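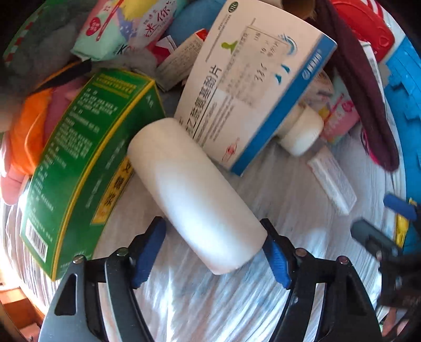
Posstead Ladies: a season on the touchline
Sports Studies project report by Brittany Caron

I picked Posstead because my sister Sylvie plays left back for them, so I could get a lift to away games. My question was pretty simple — do they score more in the second half because they're fitter, or because of the slope? Anyone who's been to the Plalwood ground will know the slope I mean!

I went to every league match I could from December onwards and wrote down the minute of each goal, which end it went in at and who'd been subbed on. Colleen Kowalchuk, the manager, let me sit near the dugout as long as I kept quiet (I mostly did). I also handed out a short survey at home games and got 98 back, some of them a bit rude about the referees.

The home results did lean my way. Posstead scored about 30 goals at Plalwood, and most came when they were kicking downhill. But Colleen always picks downhill for the second half if she wins the toss, so the slope and the fitness are all tangled up and I couldn't pull them apart. I should have spotted that before I started.

Away from home it was messier. The 3-3 draw at Wondier was the best match I saw all year, and Rhonda Fortin's header came so late I'd already put my pen away — Sylvie had to tell me the minute on the way home.

If I did it again I'd write down who won the toss, and I'd ask another club for their figures as well. Thanks to Gwawr Dafis for reading my first draft and making me redo the graphs.

Search this site... Go

Contact us | © Student Projects | Back to top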